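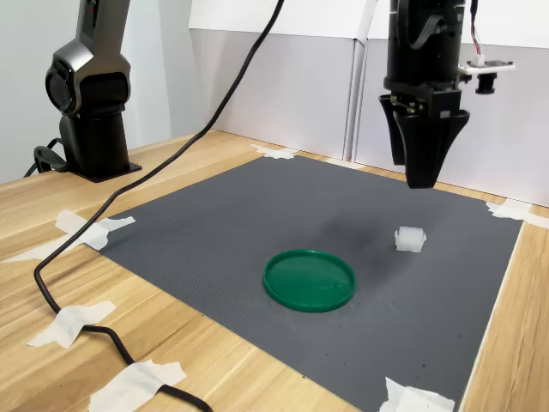 I took up golf again in January, after a gap of 15 years, and I have been meaning to write about it ever since, mostly because my brother-in-law Facundo keeps asking when I'm going to admit how badly it's going. The clubs are the same set I had in my twenties, with new grips that Delia Fuentealba put on for me (she wouldn't take a penny, so I owe her a lunch). The swing is another matter. Delia says I hold my left arm as stiff as a robot arm bolted to a tabletop, and she's right, I can feel it locking up before the club even gets to my waist.

So I've been having lessons with Prys Yorath out at Nirngate, every other week, in the bay at the far end where the wind gets in. Prys is a patient man. He had me hitting nothing but half wedges for the whole first month, and I grumbled all the way home each time, and then one damp morning I clipped one off the mat so sweetly that I just stood there grinning at the netting like a kid!

My first full round was with Facundo and Zainab Onuoha, who I hadn't played with since before her twins were born. I shot 105, and that's with a very friendly drop on the long par five by the creek (thank you, Zainab). I lost two balls in the reeds and found somebody else's, a nice clean one, and played it the rest of the way in. The best moment was at the short hole over the pond, 186 yards from the back tees, where I hit a wobbly little hybrid that landed short, hopped through the fringe and stopped close enough that even I couldn't miss. My only birdie, and Facundo was looking for his glove and didn't see it.

Putting is still the part I love. I roll balls down the hallway most evenings toward a coffee mug, and the dog has learned to wait behind it. Prys wants me to keep my head down until I hear the ball drop, which is hard when you've been peeking all your life.

We're going out again on Saturday if the ground dries up. Zainab has promised to bring soup.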